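Pramcombe Allotment Society, minutes of the winter meeting, 1/11/21

Taken by me, Nelli Miettinen, so blame me for the spelling

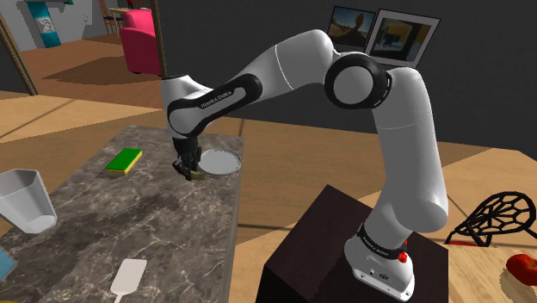

Who came

Jarlath Fahy (chairing), Oona Lindqvist, Vilho Lindqvist, me, and a good crowd from the lower plots. Marjatta Hirvonen sent her apologies and a tin of ginger cookies, which were gone before we got to item two.

Last meeting's minutes

Agreed, with one fix. I had written that Vilho wanted the compost bays moved. Vilho wanted them left exactly where they are and has asked me to say so clearly. The bays stay put, Vilho!

Water

This took up most of the evening. The bill came to $765, and Jarlath read it out twice because people at the back were talking. Oona thinks the standpipe by the bottom gate has a slow leak, and she brought a page of meter readings she'd been taking before breakfast. We went back and forth on whether to fix the pipe or run a new line up from the road. Panasiuk quoted $70 just to come out and look, and I said we should go for it before the ground gets any harder. Agreed. Oona will call them and meet them at the gate.

Jarlath also wants hoses off the paths. I own one of the hoses in question (the green one, sorry) and have promised to coil it up.

Plots

We have 39 plots let and one sitting idle, number 40, up against the hedge. It's shady and full of bindweed, but the soil is lovely once you get down to it. A family from Ristetthorpe has asked about it. Vilho wondered if we should keep it for Pramcombe people first, and there was a fair bit of muttering both ways. In the end we voted to offer it to the family at half rent for the first year, seeing as they'll be doing all that digging. I voted yes. Vilho voted no and wants it written down, so there it is.

Seed potatoes

Everyone loved the Finia last year except Jarlath, who got scab on his and says they taste of soap. We're ordering Finia again, plus a sack of something else for Jarlath. Names on the sheet in the shed, please, and write so I can read it! I'm still not sure who "Bmm" was last time or whether they ever got their potatoes.

Any other business

The shed padlock sticks. Oona has some oil at home and will bring it down.

Someone asked about a bonfire. Not until the hedgehogs are up and about, so we'll talk about it again in April.

Marjatta would like her cookie tin back. It's on my kitchen table and I'll drop it off when I'm next over her way.

Jarlath closed the meeting and we stacked the chairs.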